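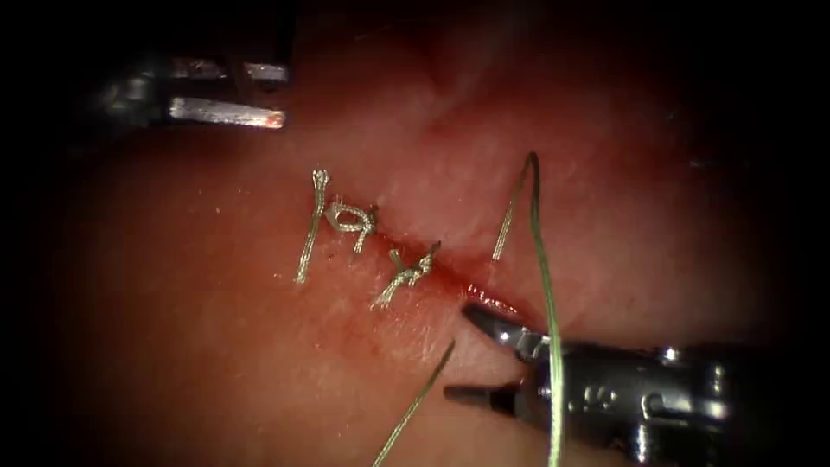
Figure 1. Suturing demonstration: two knots tied, third stitch in progress.

Visit Report: Robotic Suturing Open Day at the Gesari Training Center
Vilho Koivisto
Introduction to Automation, site visit assignment
Visit date: 2023-08-19

1. Why I picked this visit

The assignment asked us to go see an automated system at work and compare what we saw with what we were told. Most of my class chose the Omton bottling plant. I signed up for the open day at Gesari because the flyer used the phrase "the self-stitching robot," and I wanted to find out how much of that was true. I went in expecting to be oversold, so the reader should keep that in mind.

2. How the day was set up

We were a group of 15. The morning was a talk by the host, Esko Manninen, and the afternoon was the demonstration, followed by questions. The talk ran long. It covered the history of surgical robots, then a set of slides about a planning program called Gernier, which is supposed to decide where each stitch goes and hand the moves over to the arms. The slides had a lot of arrows on them and very few numbers. The one number I wrote down was 1278, the count of practice stitches the group says it has recorded so far. I asked how many of those were good stitches and was told that the scoring was still being worked on. I think that should have been on the slide.

3. The demonstration

We watched on a large screen. The job was to close a straight cut in soft tissue with separate knotted stitches in a green braided thread. Two arms do the work. One carries a grasper and the other a needle driver, and in Figure 1 both have their jaws open, with the driver down at the part of the cut that is still to be closed.

I will start with what impressed me. The spacing between the two finished knots looks pretty even, and the second one is small and compact. I have tried tying this kind of knot with tweezers on a kitchen sponge, and mine came out nothing like that. The motion was also smooth. I had expected jerky stops and starts, and there was very little of that.

My doubts are about the rest. The two knots do not match. The first is a looser-looking cluster of loops with one long tail left lying across the tissue, and the end of that tail is frayed. The second has two short tails crossed in an X. If the same program tied both, I would expect them to look more alike. Mr. Manninen said some variation is normal with human surgeons too, and I am sure that's right, but "as uneven as a person" is a strange selling point for a machine.

The thread was the other thing I kept watching. During the third stitch it goes up from one side of the cut in an arch, then comes down right in front of the needle driver's wrist. A person can feel a thread catch on a tool. I asked whether the system can, and the answer was about the camera: it is meant to track the thread by its color. I did not get a clear answer about what happens when the thread passes in front of the tool or gets lost against the background. Farther down, near the bottom of the picture, a second length of green partly blends into the red tissue, so I don't think it was an unfair question.

4. Who was driving?

This is the part I care about most. For the first two stitches I assumed the program was in charge, since that was what the talk had led up to. During questions, somebody behind me asked directly. Mr. Manninen said that a trained operator sits at the controls for "part of the sequence" and that Gernier handles the rest. He did not say which part was which for the stitches we saw. I asked again after the session and he told me, politely, that it depends on the setup that day.

So I can't say from my own watching that any single stitch was done without a person. Maybe one was. The motion on the screen looks the same either way, at least to a beginner like me, and I think this is a real problem with demonstrations as evidence. A light in the corner of the screen showing "operator" or "program" would have fixed it for very little money.

5. Claims and what I could check

Claim: stitches are evenly spaced. I could partly check this. It looked true for two knots, and two is not many.

Claim: the system works faster than a resident. Not checked. There was no clock on the screen and no resident to compare with. By my phone, the second stitch took nearly 8 minutes, including one pause that was not explained.

Claim: the system plans its own stitches. Not checked, for the reasons in section 4.

Claim: the instruments can work in a small space. This one I believe. The opened jaws fit right at the end of the cut.

6. What I would ask for next time

The Ranjbar textbook we use in class has a chapter on testing that says a demonstration shows a system can do something once — it does not show how often. I agree with that more now than when I first read it. If I went back, I would ask to see a full closure from first stitch to last, plus a few of the recorded attempts that went badly. Mr. Manninen said there may be a longer session in November and that students can apply. I have put my name down.

7. Comments on my own notes

I was standing toward the back and missed some of what was said during the first knot. The quotes in this report are from my notebook and may be off by a word or two. I also did not write down the model of the arms, and the handout doesn't give it. I have emailed to ask and will add it to the final version if I hear back before the deadline.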